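Vurnus scene pack, second look

1 March 2019

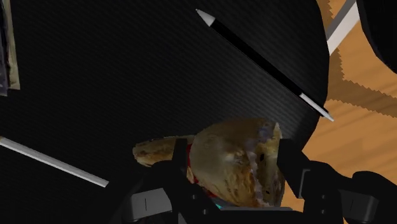 Vurnus sells simulated tabletop scenes for grasp testing, licensed per seat at $199 with up to 300 scanned objects in the base library. I have been running the trial against our own planner, Celach, on a single workstation. The scans are uneven. Simple convex shapes load cleanly, but the irregular ones carry texture errors that become obvious once the fingers close. The bulky brown and tan object in the gripper has a jagged pale seam down its right side, and the colour changes across it. The pen lying on the same table is much cleaner, with a tip that tapers properly and a plain black barrel. Shadow edges on the floor are stair-stepped at the default setting. Raising the shadow map resolution is a config change and needs a restart.

Contact behaviour is better than the textures. Friction is set per object in a plain text file, and the defaults were conservative enough that Celach needed no retuning. Collision meshes are stored separately from the visual ones, so a bad seam should not move a contact point. I checked two objects by hand and the hulls were closed.

Export is the weak spot. The Ivanov format works. The Trustus format drops the mass values and gives no warning, so you have to fill them in again yourself. Support says a fix is due in April.

I'll renew for one seat and hold off on the second until the exporter is sorted.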